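海克维尔社区论坛 > 公共事务 > 垃圾分类与资源回收

主题:关于饮料罐押金返还办法(征求意见稿)的讨论

发帖人:分类办联络员
2023年7月

各位居民、各位商户:

《海克维尔饮料容器押金返还办法(征求意见稿)》已张贴于各楼宇公告栏。现就主要内容说明如下,欢迎在本帖内提出书面意见。

一、适用范围。本办法适用于在本区零售的铝制饮料罐,玻璃瓶及纸盒包装暂不纳入。罐体应保持基本完整,以便核验。
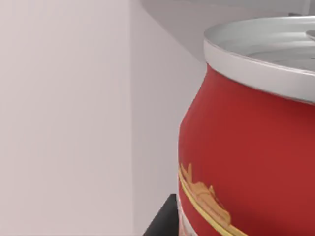

二、返还方式。居民可将空罐送至格拉萨回收站,由工作人员核验后返还押金,亦可选择计入物业账户。

三、商户责任。营业面积在80平方米以上的零售商户,应当设置回收点,并在显著位置公示押金标准。

四、试行安排。试行期间,参与住户为337户,名单由各楼宇自行申报。

意见请注明条款序号。

----------

2楼 梧桐里住户

对第三条有不同意见。以营业面积划线,未必反映实际销量。本区部分小型便利店面积有限,但饮料销售量远高于大型家居卖场。建议改以年度饮料销售量为准,具体数额可由商户代表协商。

----------

3楼 Brijesh Goel

本人经营一家小型零售店,不赞同2楼的建议。按销量划线,商户须单独申报饮料类销售数据,核查成本较高,且数据涉及经营信息。面积标准虽然粗略,但易于执行。

另请联络员明确:商户回收的空罐,由谁负责清运,多长时间清运一次。夏季气温较高,罐内残液容易招引虫蚁,店内存放不宜超过两日。

----------

4楼 老秤砣

支持办法的总体方向,但第一条“基本完整”的表述过于宽泛。何为完整,应有可操作的标准。本人认为至少应区分三种情形:罐身未变形的;罐身有凹陷但标识可辨的;已压扁的。前两种应全额返还,第三种可按重量计价。

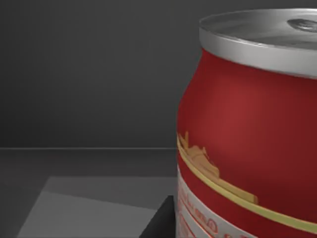 许多家庭有踩扁后集中存放的习惯,目的在于节省空间。如一律不予返还,居民积极性势必受到影响。去年纳蒂亚尔小区自行组织回收,收得空罐3,000余个,其中踩扁的占相当比例,最后均按废铝处理,居民意见较大。

----------

5楼 分类办联络员

答复3楼:清运由格拉萨回收站负责,拟每两日一次。具体线路将在正式文本的附件中列明。

答复4楼:意见已记录。需要说明的是,押金返还须核对罐身标识,压扁后标识无法识别的,难以确认是否在本区售出。按重量计价一项,可提交下次会议研究。

----------

6楼 梧桐里住户

回复3楼:核查成本的问题可以理解。如坚持面积标准,建议允许未达标准的小店自愿加入,并给予同等清运服务。

----------

7楼 静水

就返还方式补充一点意见。本人所在楼宇老年住户较多,步行至格拉萨回收站单程需26分钟,往返十分不便。仅设一处核验地点,与鼓励参与的初衷不符。建议在各楼宇设置定时收集台,由工作人员当面核验、当面登记。
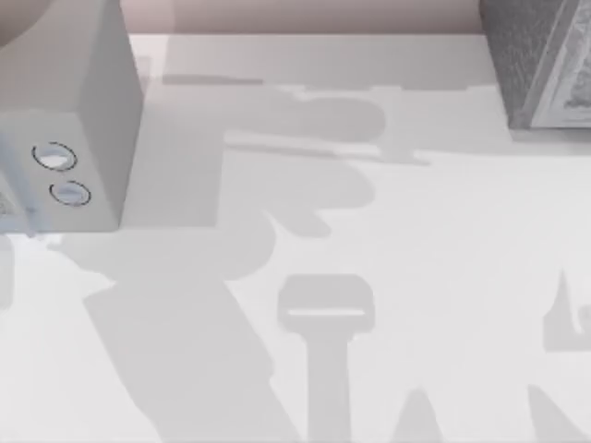 收集时段宜安排在傍晚,避开午间高温。登记单应一式两份,住户留存一份,便于日后核对物业账户中的返还金额。此前旧衣回收即因无凭据产生过争议,望引以为戒。

----------

8楼 老秤砣

不同意7楼关于每栋楼设台的意见。人力有限,铺开过多必然导致时间缩短、核验草率。以相邻几栋合设一处为宜。

此外,5楼所称“难以确认是否在本区售出”,本人认为理由不够充分。罐底同样可以加印标识,踩扁后多数仍能辨认。请联络员向供货方安纳德尼斯饮料公司询问加印的可行性,并将答复在本帖公布。

----------

9楼 静水

合设可以接受,但应以老年住户较多的楼宇为中心选址,请勿简单取几栋楼的中点。

----------

10楼 Brijesh Goel

赞同6楼的自愿加入方案。本店愿意参加试行。押金标准的公示牌,请统一制作后发放,避免各店写法不一。

----------

11楼 分类办联络员

以上意见均已汇总。第一条、第二条将作文字修改,第三条拟增加自愿加入条款。罐底加印事宜已去函询问,收到答复后在本帖更新。公示牌由本办统一印制,小店经营者可于工作时间到服务窗口登记。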